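Getting old creases out of a woven tablecloth
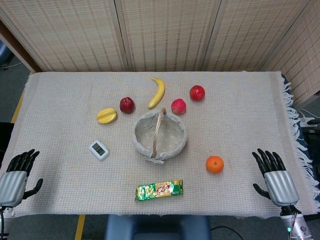

How do I get fold lines out of a cotton tablecloth that has been in a drawer since September? I don't own an ironing board and would like to keep it that way.

Posted by drawerdweller, Trodton

mcphee_linens
Mist it with plain water, roll it up in a towel for 40 minutes, then spread it on the table and smooth it by hand from the middle out. Stubborn lines get a second misting. Mine is 36 by 34 inches - a big one will test your patience.

Witimham Wendy
Put dinner on it. My family has never once looked down.

enela799
Dryer on low with a damp washcloth, ten minutes, take it out right away. If you forget it in there you get new creases, in more places. Don't do this with anything fringed unless you like untangling things. I did it once and it took most of a ballgame.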